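**Folding a shaggy bath mat so it stays folded**

Posted in Laundry & Linens · viewed 1,647 times

**Mirela Fontes**

I own two bath mats of the long-haired variety, bought at Plidstead in December in a fit of optimism about my bathroom. They have to go in a closet whenever my mother-in-law visits (she slipped on one once and has brought it up at every meal since).

Folded in half, they spring open. Folded in thirds, they spring open with more conviction. I've tried rolling, which gives me something like a sleeping sheepdog that takes up the whole shelf. The shelf is 10 inches high and also has to hold the towels. How do people store these things? I would prefer not to buy a vacuum bag.

**Deolinda Ramalho**

Your trouble is the pile. You're folding it fluffy side in, so all that hair is pushing back at you. Turn it around.

Put the mat on a table. The bed is too soft and the bathroom floor is the bathroom floor. Start with the fluffy side up and find the hem, the flat woven strip around the outside. 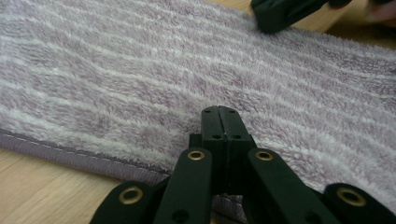 Take hold of it by that strip whenever you move it, and leave the long loops alone. Pull on those and you'll be finding lilac fuzz in your toothbrush until summer. Smooth the pile in one direction with your hand, then flip the whole mat over and fold it in thirds with the backing inside. Press along each fold with your forearm for 30 seconds. It feels silly and it works.

Then stack it under the towels instead of on top of them. The towels are heavy and have nothing better to do.

If yours has a rubber backing, check that it's fully dry first. I put one away damp and opened the closet to a smell I can only call agricultural.

**Ademir Seixas**

just get a smaller mat

**Everaldo Rezende**

Deolinda has the mat covered. My two cents is about the rest of the shelf, where I suspect you're losing most of your space. Thin cloths fold down to very little if you do them properly, and most of us wad them up and shut the door fast.

For anything flat and rectangular:

- Shake it out and lay it on the table, seams down.
- Fold it lengthwise. On striped cloth, follow the stripes, which are straighter than either of us.
- Fold it again into a tall bundle, then lift it by the top edge and let the bottom hang so the corners drop into line.

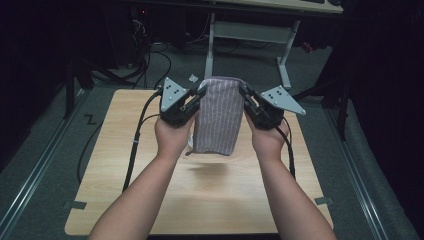
- Tug down any corner that's still rumpled, lay the bundle flat, and smooth it once. More than once is vanity.
- File the bundles upright in a shoebox, folded edge up, and slide the box in beside the towels.

I got half a shelf back this way and filled it with shampoo I don't use.

**Mirela Fontes**

Backing side in, under the towels, and it has stayed shut overnight. The second mat is still at large. Thanks, Deolinda and Everaldo. Ademir, I measured, and you may have a point.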